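Visite chez Pollico, un mardi d'octobre

J'ai pris le bus de 8 h 40 pour aller à la journée portes ouvertes de Pollico. Le bâtiment est derrière l'ancienne minoterie et le chemin n'est pas bien indiqué, j'ai donc marché un peu trop loin et je suis revenue. À l'accueil on m'a donné un badge en papier et un petit plan. L'entrée coûtait 5 euros, avec une boisson comprise.

Je dois dire d'abord que le français n'est pas ma langue maternelle et que je n'ai pas compris tout ce que les guides ont expliqué. J'ai pris des notes dans mon cahier et je les recopie ici pour les lecteurs de ce blog qui aiment, comme moi, les ateliers et les choses bien fabriquées.

La visite commence par la réserve de bois. Les planches sont rangées debout, par essence, avec une étiquette agrafée au bout. Notre guide nous a demandé de toucher le hêtre, puis le frêne, les yeux fermés. Je me suis trompée deux fois. Elle a raconté que les premières tables de la maison, la série Stilus, étaient vendues aux écoles de cuisine de la région, et que l'atelier en a livré 1 993 avant de changer le modèle. Une dame de notre groupe en possédait une et elle a demandé comment enlever une trace de casserole. La réponse : papier de verre très fin, dans le sens du fil, puis de l'huile, puis attendre une nuit entière. Je l'ai noté avec soin parce que j'ai chez moi le même problème.

Ensuite nous avons vu le collage. Les lattes sont posées côte à côte dans de longs serre-joints et elles y restent 90 minutes. Il faisait assez chaud dans cette salle, et l'odeur de la colle n'était pas désagréable. J'aurais voulu rester davantage, mais le groupe suivant attendait déjà dans le couloir.

Au premier étage se trouve une petite exposition sur la dînette. C'était pour moi la surprise de la journée. Pollico travaille avec Istier, un éditeur de jouets, et les vitrines montrent des fruits et des légumes pour enfants de plusieurs époques, du bois tourné jusqu'au plastique. Le catalogue compte 136 pièces. J'ai cherché longtemps la poire, que j'avais dans mon enfance, et je l'ai trouvée dans la dernière vitrine, en plus petit que dans mon souvenir. Les textes des panneaux sont courts et clairs, ce que j'apprécie beaucoup quand je dois lire dans une langue étrangère. Seulement la lumière est faible près de la fenêtre du fond, et l'on se penche beaucoup.

Après les vitrines on passe dans la salle des plateaux. J'aime ce bois clair où chaque planche garde sa couleur, l'une presque miel, l'autre plus beige, avec des veines foncées. Les aliments de dînette y sont sortis des vitrines, et un gros fruit orange, pêche ou orange je ne saurais pas dire, était posé à même le bois.

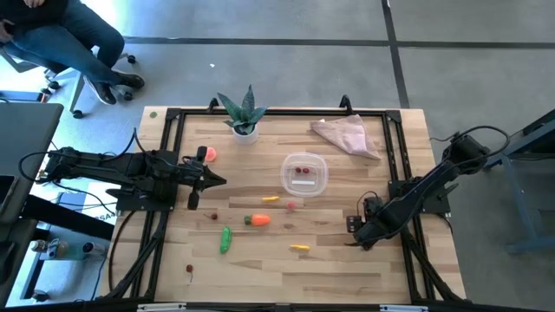
J'ai trouvé que la boîte transparente convenait bien aux deux petites boules rouge foncé, pour moi des cerises, qui se perdraient vite sur une si grande surface. La plante grasse dans son pot blanc m'a plu aussi. J'ai la même sorte à la maison, aux feuilles raides et pointues, mais la mienne penche vers la fenêtre. Quant au tissu rose pâle, j'aurais eu envie de le repasser, c'est une habitude de ma mère.

La boisson comprise se prend au rez-de-chaussée, au comptoir Sầm, qui sert du thé au gingembre et des gâteaux de riz. Le thé était très bon, les gâteaux un peu secs. On peut s'asseoir sur les bancs de l'atelier et regarder la cour.

Quelques renseignements pratiques. L'escalier est raide et je n'ai pas vu d'ascenseur. Les sacs à dos doivent rester au vestiaire. La boutique accepte la carte, mais pas le comptoir de thé. J'ai acheté un flacon d'huile pour le bois et une carte postale de la poire. Le bus du retour part devant la minoterie, du côté opposé à l'arrivée.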